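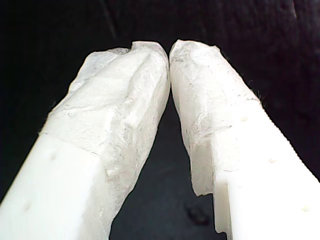 Keith Birkett wrote:

> Has anyone on the list heard the second Stasholm record all the way
> through? I bought it on the strength of the first one and I am
> struggling. The drums are buried, the singer sounds like she is in
> the next room, and side two is basically one long organ chord. The
> first album had songs. Am I missing something, or did they run out
> of them?
>
> Also, does anybody know if the Adideck single is on it in a
> different version? Mine sounds slower than I remember.
>
> Keith

Hello Keith, hello all,

I have the record since March and I listened to it many times, so I will try to answer, at least for the part I know.

First the easy question. Yes, "Adideck" is a different version. The single was recorded with the old drummer and it is 3 minutes long, more or less. For the album they played it again with Đorđević on the drums, and he prefers to sit a little behind the beat. I compared the two with a metronome and the album version is at 68 beats per minute in the verses. The single is clearly quicker, but it speeds up so much in the chorus that I could not get one honest number for it. So your memory is good and your turntable is probably fine.

About the drums being buried, I agree with you only in part. On the vinyl they are very low, this is true. On the download they are more present, and you can hear the brushes in "Jutstead", which on my copy of the LP are almost gone. I suspect the vinyl was cut too quiet because side two is so long. If you have the download code, please try it before you give up on the album.

The singer I would defend. On the first record her voice was in front of everything, and for me it became tiring after four or five songs. Now she sings as one more instrument. I did not understand half of the words until I read the insert, but I had the same problem with many records in English that I love very much, so perhaps I am not the right person to judge this!

The organ chord is not one chord. It is two, and the change comes so slowly that you notice it only when it has finished. I know this will not convince anybody who was waiting for a chorus. My favourite part is near the end of the side, when the bass comes back one octave lower and the guitar plays the melody of the opening song, but only the first half of it.

Where I think you are right is the sequence. Two slow pieces together in the middle of side one is a mistake, and "Winter Harbour" should have been a B-side. I skip it.

For the collectors: the first pressing is 2,051 copies, hand-numbered on the back cover, with a grey label in the centre. There were also 100 on clear vinyl, sold only at the concerts. I don't have one of these. If somebody on the list wants to part with theirs, I can offer the original single in a good sleeve and pay the postage both ways.

Regards,
Gervasio Fuentealba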